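# Célula Plalau: rotina de manutenção da garra de três dedos

**Fórum interno > Automação > Células de manipulação > Plalau**

---

**sec_tecnica_plalau**

Prezados,

Na sequência da revisão de 20 de janeiro de 2025, submetem-se à apreciação dos utilizadores as alterações propostas ao procedimento da célula Plalau:

- limpeza dos dedos da garra a cada 24 horas de funcionamento;
- verificação do aperto do suporte da câmara de punho no início de cada turno;
- recalibração do conjunto câmara/garra após qualquer desmontagem;
- substituição dos blocos de ensaio apenas quando apresentem deformação.

O limite de abertura mantém-se em 94 por cento do curso. Solicita-se que as observações sejam registadas neste tópico.

---

**oficina.lunedberg**

Acusa-se a receção. Na unidade Lunedberg opera uma célula equivalente e a limpeza a cada 24 horas parece-nos excessiva. Praticamos um intervalo bastante superior sem registo de falhas de preensão. Cada intervenção obriga a parar a célula, retirar a proteção e repetir o referenciamento, e esse tempo não está contabilizado na proposta.

---

**sec_tecnica_plalau**

O referenciamento só é necessário se os dedos forem desmontados. A limpeza prevista faz-se com os dedos montados, braço em posição de serviço e alimentação pneumática cortada. Pano sem pelo, ligeiramente humedecido. Não se autoriza o uso de solvente.

---

**metrologia_02**

Cumpre-me discordar do último ponto da proposta. Os blocos de ensaio não devem ser substituídos apenas por deformação. As marcas escuras nas faces prejudicam a segmentação por cor, sobretudo nos amarelos, e em novembro tivemos 6 rejeições consecutivas que só cessaram após a troca do conjunto. A superfície de mármore, com veios castanhos e cinzentos, já introduz contraste suficiente sem o contributo dos blocos.

---

**oficina.lunedberg**

Permito-me recordar que, nesse mesmo dia de novembro, foi também alterada a exposição da câmara. Atribuir o resultado aos blocos carece de fundamento. Na nossa unidade trabalhamos com blocos igualmente marcados.

---

**metrologia_02**

A alteração da exposição foi anterior à segunda série de ensaios e consta do registo. Mantenho a posição, mas aceito que se repita o ensaio com a exposição fixa.

---

**gosling_suporte**

Boa tarde. Do ponto de vista do suporte Gosling, importa separar as duas questões. O reflexo nos dedos pretos brilhantes e as zonas muito claras do tampo são matéria de iluminação e devem ser tratados antes de se discutir o estado dos blocos. Recomendamos reduzir a intensidade do projetor Fatar em 2 níveis e repetir a sequência sem outras alterações.

Quanto ao suporte da câmara, verificar sempre com a chave dinamométrica. O aperto manual não é aceitável.

---

**sec_tecnica_plalau**

Agradecem-se os contributos. O intervalo de limpeza mantém-se a título provisório. O critério de substituição dos blocos fica suspenso até à repetição do ensaio, com exposição fixa e o projetor regulado conforme indicado pelo suporte Gosling. A unidade Lunedberg fica convidada a executar a mesma sequência e a remeter os respetivos registos em formato aberto.

Até decisão em contrário, nenhum bloco deverá ser retirado da célula, e qualquer aproximação da garra às peças, para efeitos de verificação, será feita em modo manual e a velocidade reduzida.

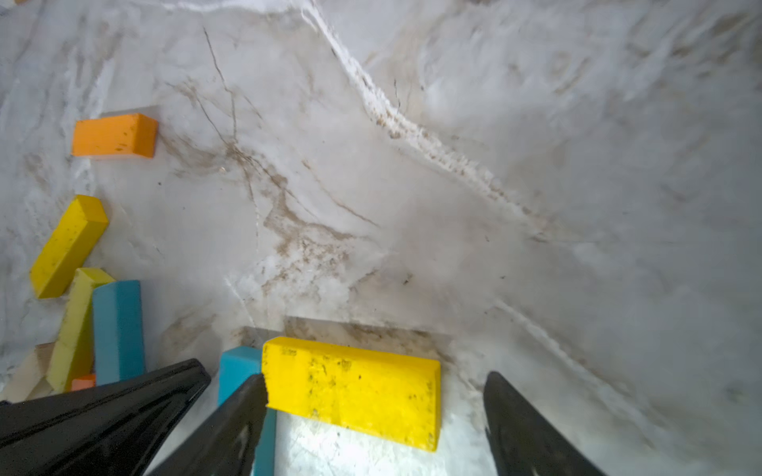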